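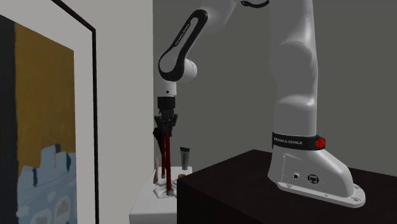 Simulated Panda with the red handle in its gripper, bathroom counter setup.

Eltivier grasp planner

Hi! This is the planner I've been building for picking things off cluttered counters (tubes, caps, cloths, all that small annoying stuff). It takes a target pose and gives you back a joint path plus a gripper command.

What's in the repo: 3791 planned paths, 58 counter layouts and the config files for both. Layouts 2 and 11 still have a bad collision mesh on the wall side, so skip those for now!

To run it, start the sim first, then the planner. If you do it backwards it just hangs, sorry. Rokeya Liyanage wrote the replay tool and Matěj Ďurica fixed my awful logging in December.

Last updated March 2026. Bugs go in the tracker, please attach your config.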